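Aug 3, 2023

Broadcast transcript project, notebook

Picked up the Rermont transcripts again. The July pull is finished and sits in the shared folder under the station name, one file per newscast. Total segments after splitting: 3,567. That is the evening and late newscasts only. Morning shows are still left out and I think they should stay out until the coding sheet settles down.

Splitting was done on the anchor handoff lines. It works for Rermont and badly for Girton, where the anchors talk over the handoff and the captions run the two stories together. I fixed the worst Girton files by hand and flagged the rest with a G in the last column. If you code one of those, read the file before and after it too.

Reminder of what we are after. Both stations were bought by Dodstead, and we want to know whether the share of local government stories went down after the sale, and whether the must-run commentary took that time or something else did. Complaints about the commentary are easy to find. Numbers on what it pushed out are not. My guess going in was that council and school board coverage lost the most. I am trying to keep that guess away from the coding, so the air dates are hidden on the sheets.

Coding sheet changes made today:

"Crime" is now two codes, one for a single incident and one for trend or policy. We kept arguing over stories on police budgets and this should end it.

"Health" no longer includes food recalls. Those go in "Consumer."

New yes/no column for whether anyone in the story is quoted disagreeing with anyone else. A reporter saying "critics say" with no critic on tape is a no.

"Tone" is dropped. Agreement between coders was poor and I don't see a way to fix it with wording.

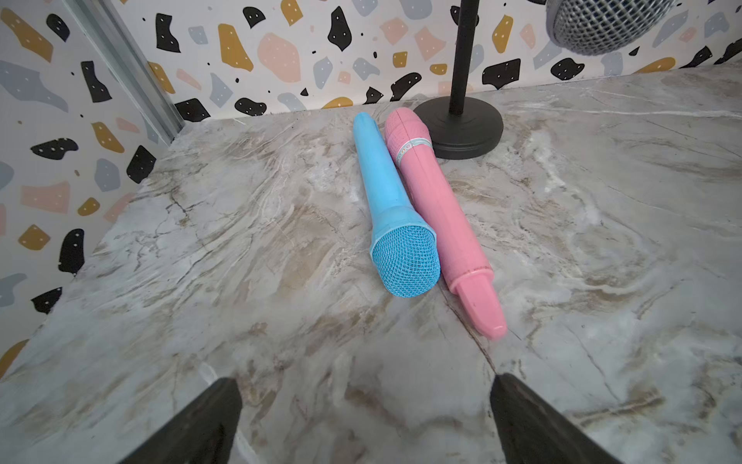 Toy microphones, blue and pink.

Agreement check. Took 695 segments for double coding, drawn at random within each station. First pass on topic is good enough to go on. First pass on "local" versus "national" is worse than I hoped. The trouble is the national story with a local peg: a gas price piece off the network feed with one interview at a Rermont pump. One coder calls that local every time, the other never does. Rule from now on: if more than half the words come from the feed, it is national, whatever the peg. The feed text is available, so this can be checked by matching and doesn't need judgment.

Ran the match on a small batch to see if it holds. It catches straight repeats fine. It misses stories where the anchor has been given a rewritten intro, and the rewritten intro is where the slant usually comes in, if there is any. Going to lower the match length to 4 words and look at the false hits. Anything shorter will match every weather report ever written.

Commentary segments. Easier than expected in Girton, since they open with the same music cue and the captions mark it. Rermont dropped the cue partway through and just goes into it from the desk, which for a viewer makes it look like part of the news. That should be in the write-up whatever the totals say. I have a list of file names where it happens. Not complete.

Griffiths. Still no archive from them. They are the one station in the market that Dodstead does not own, so without them we have nothing to compare against and any drop could just be what local TV is doing everywhere. Their reply to the second request said tapes are kept for a limited period and referred us to a clipping service. The clipping service quoted by the minute and we can't pay that. Options as I see them: captions only, from the library's recordings, or a shorter window. I prefer captions only. We lose the on-screen text but none of our columns use it now that tone is gone.

Rough budget for coder time: at the present pace one person can get through around 2,000 segments before classes start. So either we get a second person or we sample. Sampling is fine for topic. For commentary I would like the full set because there are few of them and they bunch up on certain dates.

Caption errors worth knowing. "Counsel" for "council" all through the Girton files, so search on both. "Bored" for "board" at least twice. Speaker changes are marked with two arrows in Rermont and a dash in Girton. The script handles arrows only. Dashes also show up in the middle of sentences, so don't just swap one for the other.

To do:
Rerun the Girton split with the new handoff list
Recode local/national on the double-coded set
Ask the library how far back the Griffiths recordings go
Move the old coding sheet out of the main folder, two of us have opened the wrong one
Decide on morning shows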